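Against the arranged table

By Jayanthi Pinto
Print this page | E-mail this article
Reading time: 4 minutes
Last updated: 14 August 2022

I have been told, by a number of well-meaning people and one very expensive workshop in Moltow, that anybody can arrange flowers. You take a nice vessel, you take some stems, you "listen to what they want to do", and an hour later your table looks like a place where a calmer person lives. I have my doubts. I had them before the workshop and I paid to have them confirmed.

My complaint isn't with flowers. I like flowers. My complaint is with the growing belief that a bunch of them needs a project built round it: wrapping, tape, the right sort of jar, a backdrop, a "story". The Derdale newsletter, which I read mostly to disagree with, ran to 3,000 words last spring on the dressing of a side table. I have owned side tables for 30 years and I doubt I have thought 3,000 words about any of them.

Consider what a table looks like while all this is going on. The finished display gets its photograph and the hour before it gets forgotten. A bunch of pale flowers lying on a grey tabletop, long green stalk and all, with a plain brown cup standing near it, seems to me a perfectly good sight. Yet everything I was taught at Moltow treats this as a mess to be got through on the way to something better. 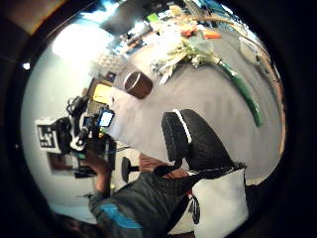

The trouble with vessels

The first thing the arranger does is go looking for something to put the flowers in, and the first thing she does after that is reject it. The cup is too short. The jar is too much like a jar. There is a whole trade in pots made to look as if they were never bought for the purpose, and the people at Bhat, a shop I can't walk past without going in and getting cross, had one in the window in August at a price I would expect to pay for a winter coat. It was brown. It held water, or so the young man assured me when I asked.

My mother used whatever was clean. If a stalk was too long she cut it, and if it was still too long she found something taller. I don't say this to make a saint of her. She had no interest in flowers beyond not wanting them to die on the draining board, and they lasted a good week in her house, which is longer than mine did after I had listened to what they wanted to do.

The trouble with wrapping

Then there is the wrapping. I used to think of it as the part you threw away. Now it is half the gift, in some shops more than half, and a bunch comes to you in so many coverings that you need a clear surface and a free afternoon to reach the stems. Tape is the worst of it. Clear tape is sold as the modest choice, the one that doesn't show, and then it catches the light along its whole length and is the first thing you see.
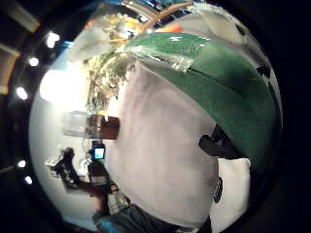 I put all this to a friend who arranges for pleasure, and she told me I was confusing the making with the result. You have to have everything out at once, she said, all close together, greens on top of pinks, or you can't see what goes with what. Fair enough. I accept that a working table has to be crowded. What I can't accept is the promise that the crowding will make me peaceful. I have never felt less peaceful than when hunting for the end of a roll of tape.

The Miltia method, for those who have been spared it, has 41 steps. I got as far as the one about "letting the foliage lead" before I put the booklet down and went to make some toast. Perhaps the remaining steps are where the benefit lies. The sort of people who finish them do look well on it, though I notice they also tend to have a spare room to do it in and someone else to sweep up the leaves.

So I remain where I was before the workshop. Cut the ends, find some water, put them in it. If you enjoy the rest, then by all means enjoy it, and I will admire the outcome from the doorway. But please stop telling me it's easy, and please stop telling me it's good for me. I have a cupboard full of rejected jars, and three of them still have the labels on.

Print this page | E-mail this article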